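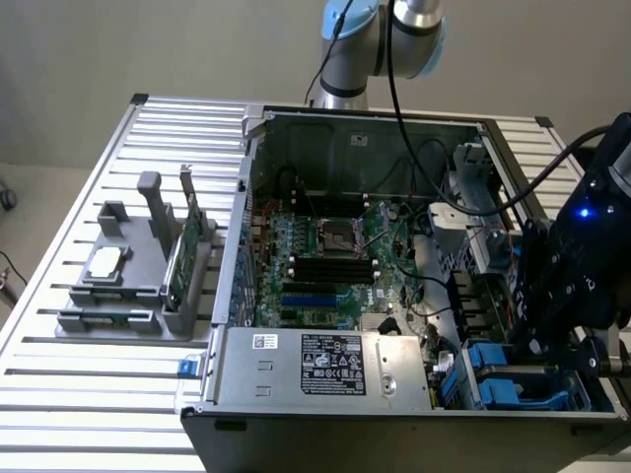 About Vedeck

We repair and rebuild desktop computers. Plenty of outfits say that, and a fair number of them mean they will sell you a new one. Vedeck was started by Raíssa Furtado and Surachet Boonyarit after one too many customers had been told an old tower was "not worth opening". We don't see how anyone can know that before the side panel is off.

What we do

A tower goes on its side on the bench and gets looked at properly: board, memory slots, drive bays, power supply. Then we write down what we found and send it to you before anyone spends your money. The assessment costs $30. We used to do it free, and we noticed that free assessments everywhere tend to find something expensive.

We don't offer a "health score". We don't sell tune-up software. If a machine is slow and the cause is an old drive, you'll hear that it's an old drive.

How we handle parts

Small parts go in a tray. It's a dull rule and we're strict about it. A processor has its own recess, and it stays there until the socket is ready for it.
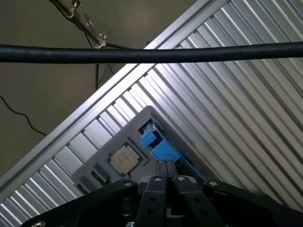
Dalia Ouazzani wrote our parts procedure, and it runs to one page. She was suspicious of the colour-coded system that came before it, mostly on the grounds that it took longer to explain than to ignore. Memory is held by the edges. Sockets are checked under a lamp before anything goes into them.

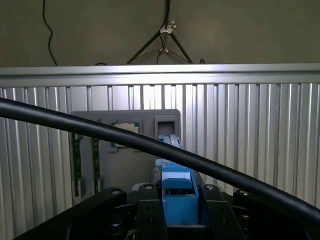

Used parts are tested before they go back on the shelf, and they're labelled as used on your invoice. We have 227 of them listed at the moment, which sounds impressive until you need one particular bracket.

What we don't promise

Some boards can't be saved. We won't call a repair "green" either -- keeping a thirsty old machine running all day may not be a favour to anyone, and we'll say so if you ask. Our guarantee covers our work and the parts we fit. It doesn't cover the parts we told you to replace and you didn't.
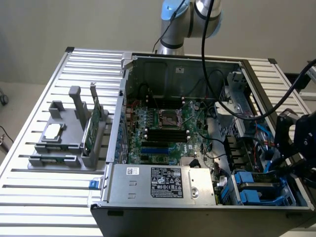 Éabha Keane would add that people should back up their files before they bring a tower in, whatever the shop says about being careful, and that this includes our shop.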